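Wooden Frames and Slatted Shelving: Cleaning and Tightening

Workshop notes, compiled by Eugénie Vasseur

Softwood frames loosen at the crosspieces before they fail anywhere else. Check them twice a year, once in October when the heating comes on and again in spring. The job needs a hand screwdriver, a soft brush, a dry cotton cloth and a small square.

Unload the frame completely and stand it on a flat floor. Hold one post and push the opposite post sideways. Movement at the joint means the fasteners need attention. Tighten by hand, a quarter turn at a time, and stop when the crosspiece no longer shifts. A power driver strips soft wood quickly.

If a screw spins without gripping, remove it, glue a sliver of matching wood into the hole, leave it overnight and drive the screw again. Keep the old screw if the thread is clean.

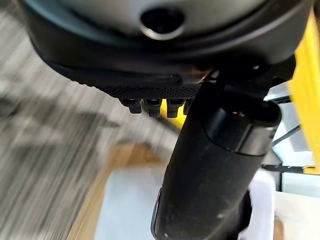
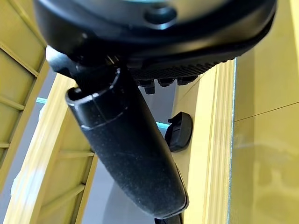 Dust removal comes before any oil or wax. Work from the top rail down, brushing along the grain, and wipe each slat on both faces. Flat boards take one pass of the cloth. A grooved post, like the tall yellow one at the right of the second picture, needs the brush first, drawn down each groove in turn, and then a cloth folded to a narrow edge. Small fittings on the inner face of a post should be brushed around, with the cloth kept clear of any lip that could snag it.

Apply wax sparingly. Wistico paste and Derkia furniture wax both work on pale wood; test either on a hidden face. Leave 25 minutes before buffing. Grooves hold excess wax and turn gray, so clear them with a dry brush while the wax is still soft.

Reload with the heaviest items on the lowest slats. Recheck the joints after 3 days under load.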